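Skalomar Open Day: is the two-armed table robot worth the trip?

Reviews » Visits and Demos » Robots and Automation

Rating: 4 out of 5

I have been meaning to get out to the Skalomar open day for a couple of years now, and this October I finally did it, with my neighbour Nuala Dunne along for company (she drove, I brought the thermos, and I think we both came out ahead). If you have been wondering whether it's worth giving up a morning for, my short answer is yes, go, and wear comfortable shoes. My longer answer follows, and I do apologise, I've always been one for the longer answer.

The workshop is at the back of the Zalside estate, past the tile place, and the signs could be a lot better. We went around the roundabout twice. Once you're in, though, everybody is lovely. Tickets were $6 at the door and that included a cup of tea and a biscuit, so I won't hear a word against the price.

The main thing to see is the two-armed robot they call the Mazurek, and we caught the ten o'clock demonstration. I had expected something behind glass with a lot of flashing lights. What you get is a pair of arms working over an ordinary small table, with a person standing right there at it, and bread buns and a big pink bowl for it to practise on. I was charmed before it had done a thing! Mohcine Tawfik did the talking for our group and he has a lovely manner, very patient, and he didn't mind being asked the same question by three different people.
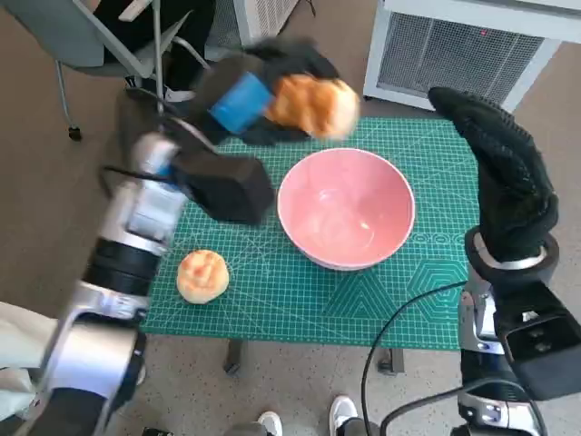
What won me over was the hands. They're black gloved things with a grippy texture to the fingers, and I'd assumed they would squash anything softer than a brick. Mohcine told us that soft food is one of the harder jobs you can give a robot, as every bun is a slightly different shape and has a bit of give in it, and that the team had logged 3341 tries at picking things up before they felt ready to have visitors in. I found that rather comforting, as someone who has been making pastry for forty years and still has bad days with it.

It is slow, mind you. If you're picturing a factory line you will be disappointed, and Nuala was getting restless by the end (she did perk up for the questions). I didn't mind the pace myself - it gives you time to watch how the wrists turn, and to have a good look at the cables and joints, which my grandson had asked me to report back on.

Now for the grumbles. There's hardly any seating, and the talk would be hard to follow if your hearing isn't what it was. A small microphone would fix it. The printed guide has 89 pages and is written for engineers, so I'd leave it on the pile and ask for the folded sheet that Aicha Ait Brahim hands out near the door, which has the same main points in plain English and a decent map of the building. The parking is also tight, and full by half past ten.

Good for: curious grown-ups, teenagers, anyone who likes to see how a thing is made. Small children might find it long.

Book the earliest session you can get, and bring a cushion.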